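Kustell Bilge Pump Controller
Owner's Manual, Section 4: Mounting and First Start
Revised 7/8/26

Read this section through once before you pick up a drill. Most of the calls we get come from people standing over a hole they would like to un-drill.

The Kustell works with any 12-volt submersible pump, including the Fleltach 2000 and the smaller Fleltach 900. If your boat still has its old Renaud float switch, leave it in place until step 9. It has kept you afloat this long and can manage another afternoon.

4.1 Before you start

Do this job at the dock or on the hard. Switch off the house bank at the main battery switch, and unplug shore power at the pedestal end first. Pump the bilge dry by hand and wipe it out. You will be lying in it shortly.

CAUTION: If the boat has a gasoline engine, open the engine compartment and run the blower for at least four minutes before you work on any wiring.

4.2 Mounting the sensor

1. Find the lowest point of the bilge. It is seldom where the builder's drawing says it is. Pour in a cup of water and see where it goes.

2. Hold the sensor bracket against a stringer or bulkhead so that the lower mark sits above the pump intake. Do not fasten anything through the hull. We would have thought this went without saying, and for the first two editions it did.

3. Mark the screw holes, drill pilot holes, and bed each screw in marine sealant.

4. Run the sensor cable up and away from the bilge, clamping it as you go. The cable supplied is 762 mm long. If that won't reach, use the Irnik extension and make the joint well above any water you expect to see, then a little higher.

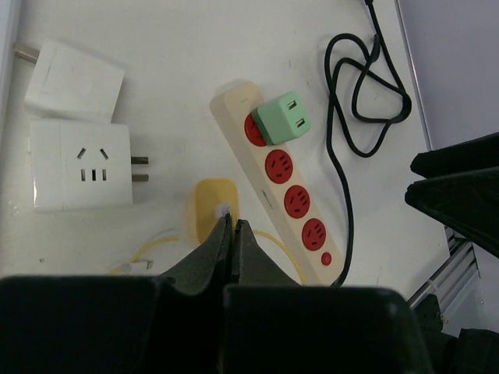

4.3 Wiring the controller

5. Mount the controller somewhere dry that you can reach without emptying a locker.

6. Connect the red lead to the battery side of the main switch, through the fuse holder. The pump has to work when you are home in bed with everything else turned off.

7. Connect the black lead to the negative bus, and the brown lead to the pump positive.

8. Fit the fuse last. Use the rating printed on the pump. A larger fuse will not make the pump stronger, though it may make the wiring warmer.

NOTE: Twist-on wire nuts belong in houses. Use crimped connectors with heat shrink.

4.4 First start

9. Disconnect the old float switch and cap its wires.

10. Press and hold TEST. The pump should run for as long as you hold the button. If it hums and moves no water, check the impeller for string, zip ties and the cap of the sealant tube.

11. Pour fresh water into the bilge until it covers the sensor. The pump should start after a short delay, which keeps it from cycling every time a wake rolls by.

12. Check the flow at the through-hull outlet, then write the date in your log. Repeat this test every March, before launching, and any time the boat has been left alone for a month.

If the pump does not start, go to Section 5. If it does not stop, taste the water. Salt means you should go to Section 6, and quickly.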